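Why Doesn't an Arch Fall Down?

Hi, it's Nobuhle again! Last time I told you about bridges, and lots of you wrote in to ask about arches. I love arches. I once missed my bus because I was staring up at one.

If you lay a long flat stone across a gap, the middle wants to sag. Stone is great at being squashed but pretty bad at being bent, so a flat stone that's too long can crack. Builders got around this a very long time ago by using lots of smaller stones in a curve.

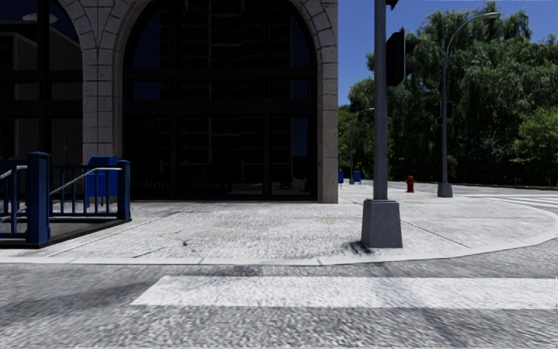

An arch of wedge-shaped stones over a tall window.

Each stone in an arch like this is called a voussoir (say "voo-SWAHR"). It's fatter on the outside of the curve and thinner on the inside, like a slice of pizza with the tip bitten off. Every stone wants to drop, but it can't squeeze past its neighbors! So it pushes on them instead, and the push travels down both sides to the ground.

Want to try it? Cut 8 wedges out of a big block of modeling clay and let them dry. Build your arch over an upside-down bowl, put a heavy book against each end, then ask a grown-up to help you slide the bowl out - slowly. Mine fell over twice before it stayed up. Move the books away and see what happens next!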